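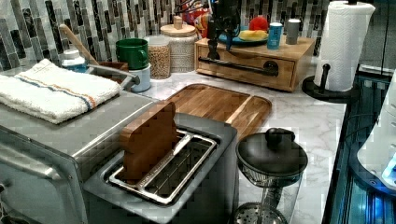
Figure 3a. Counter with a toaster oven, a two-slot toaster and a cutting board.

4.2 Counter storage and the evening reset

The second part of the analysis deals with items that stay on the counter overnight. We use the term resident item for anything recorded in the same zone in both the evening and the morning entry of a diary, and transient item for everything else. The distinction follows Riis's earlier work on hallway storage, with one change: a cloth or towel is coded together with the surface it rests on. Without this change, towels dominate the transient class and hide the movement of plates and cups.

The diaries were kept in Waltetti and Zerkia and yielded 1032 usable entries. Entries with a missing time field were dropped, as were those in which the respondent had moved house during the period. Coding was done by Ridgeway and Keogh, and disagreements were settled by discussion before the models were fitted.

Appliances with a power cord were resident in nearly all kitchens that had them. Depth of counter explained little of this. Distance to the nearest outlet explained more, and the effect held when kitchen width was added to the model. Cutting boards behaved differently. In Waltetti they were stored upright after the evening meal, while in Zerkia they were left flat and treated as part of the work surface – a habit that also lowered the number of transient items recorded beside them.
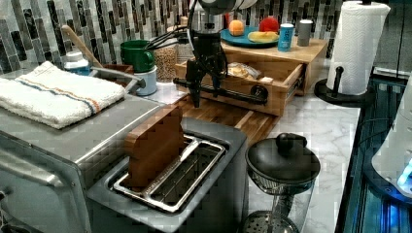
Javiera Paredes, commenting on a draft of this section, argued that the outlet effect may come from the age of the building stock, as kitchens wired before 2000 tend to have fewer outlets and the diaries did not ask for year of construction. We accept the point. A partial check using the Kinsella housing register left the sign of the coefficient unchanged but widened its interval, and the result should be read with that in mind.

Tableware was coded by the surface directly under it. A plate on a board was therefore assigned to the board, and the board to the counter.
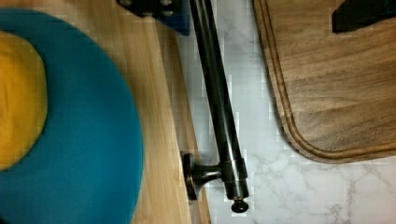

Figure 3b. Teal plate and light wooden board.

Under this rule 8 entries could not be resolved and were set aside. All of them concerned stacked items for which the diary named only the topmost object.

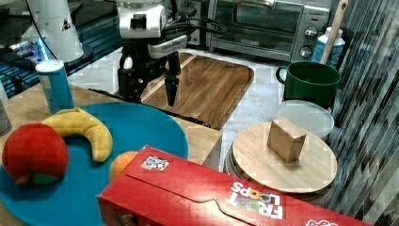 Figure 3c. Rectangular wooden board on white marble countertop.

Board size was not recorded in the first wave. It was added to the Gesisura form for the second wave, together with a field for the material of the counter, and the estimates in Table 3 use the second wave only.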